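2022-12-07

Tomato base, batch 4

Back on the ketchup today! Jaime Pinheiro wants something we can bottle by April, and batch 3 was (let's be kind) jam. I cut the sugar, kept the vinegar where it was, and simmered the whole thing at a lower setting on the Vamton burner. Started with 300 g of strained tomato and let it go for 53 minutes, stirring whenever I remembered.

Taste is much closer. The clove is still too loud, and I think that's the ground stuff from the Alipour jar, so whole cloves next time, in a tea ball, pulled out early. Color held up nicely too, a proper red and none of that brick brown we got before. 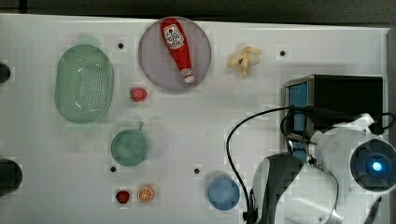
Thickness

Did the plate test, where you drop a spoonful, tip the plate and watch for a watery ring. Small ring, gone after a stir. I'd still like it a touch thicker, but Jaime likes it pourable and he's the one who has to sell it.

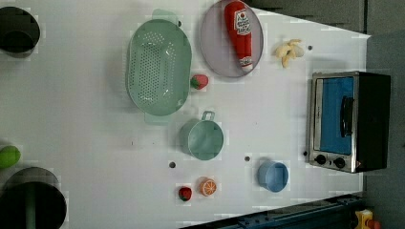 Onion next. I've been sweating it raw in the pot, and I want to try roasting it first at 309 F until the edges go brown, then blending it in before the vinegar. The Brurnar recipe does it that way and theirs has a sweetness I can't get out of plain sugar.
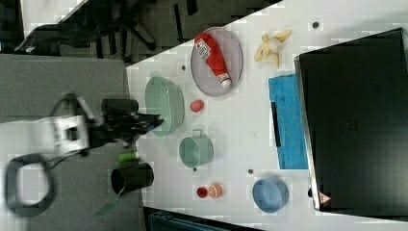
Also need to recheck the pH meter before anybody trusts my numbers, the buffer packets are old. Ask Jaime if Plerunar ever shipped the new ones. Leftover batch 4 is in the fridge, second shelf, please don't finish it (fries are fine, just leave me a cup).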